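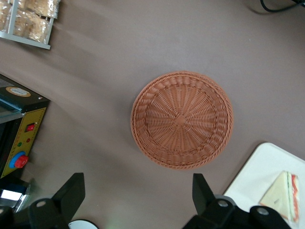 Farkuveck is looking for a Robot Safety Technician, because in June one of our arms did not release its grip when the stop was pressed. No person was hurt, but we paused the work and we want to find the cause properly. You will test every stop on the snack table, also the big red knob on the yellow panel, and write down what each one does and does not cut. The job is 3 days per week, Thursday included.

What you will do
1. Read the fault logs, 200 pages at present, together with Renata Herrera.
2. Repeat the failed task in slow speed - the gripper holds a sandwich on the tray and the stop is given at different moments.

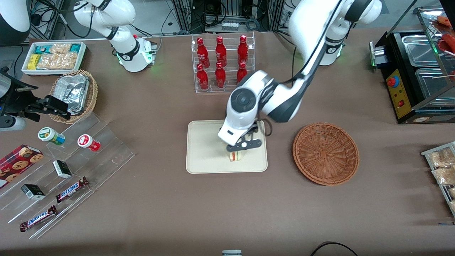 3. Propose a safe distance for staff and teach it to our team of 13.

You should have worked with two-arm robots and be able to write clear reports in English. A certificate is welcome but not required.

To apply, send your CV and one page about a fault you have investigated to Traian Roman.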